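Search the magazine
Enter keyword

The Room We Keep for Company

21 Jan 2020

The house I grew up in had a dining room, and we ate in it twice a year. The rest of the time it held a table under a cloth, a cabinet of glasses too good to drink from, and a smell of furniture polish that said, fairly plainly, keep out. We had dinner in the kitchen, elbow to elbow, next to a wall phone.

I have been thinking about that room because I recently went shopping for a house in Wevton, where the listings still brag about them. "Formal dining," they say, in the tone of a waiter announcing the fish. I toured four houses in February of last year and every one had a formal dining room with something else living in it. The first had an exercise bike. The second had a drum kit. The third had been given over to boxes marked DINING ROOM, which I admired for its loyalty.

The agent, who worked for a firm called Ferner and wore very quiet shoes, told me buyers still ask for the room. They want it the way they want a piano. It suggests a version of themselves who owns a gravy boat and has views on seating.

Builders have caught on, slowly. At Sudby, a new development out past the county road, the model homes no longer have walls between anything and anything. You come in the front door and there is the whole of family life, including the sink. The brochure calls this "flow." I stood in 3000 square feet of flow and could hear the refrigerator from every part of it. I could also picture, with no effort at all, a pan of burnt lasagna in full view of my in-laws.

My sympathies are divided. The closed-off dining room was a silly use of a heated space, and most of the dinners held in it were tense. Somebody always brought up a will. But a door is a fine thing. Behind a door you can swear at a turkey. You can carry out a pie with a hole in it and turn the hole toward yourself, and people will be kind, having seen none of the struggle.

We bought the second house, without the drum kit. The table came from Farías, a secondhand place with a generous delivery policy and a narrow idea of what fits through a door. It seats eight if two of them are children. For most of that first winter it held mail.

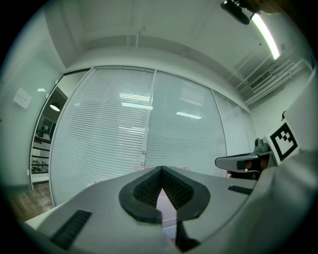

Up close, with the room stretching away behind.

Then we made a rule, as people do in winter, that we would eat in there once a week whether we had company or not. Candles optional, phones in the kitchen. The first few meals felt like a job interview. My son asked who had died.

It got easier. Soup tastes the same in there, I can report, and costs you 32 more steps if you forget the salt. The chairs are worse. The talk is a little better, or at least longer, possibly on account of the walk back to the television.

The mail has moved to the stairs.

2 comments | 32 shares

Contact us | Copyright 2020 | Back to top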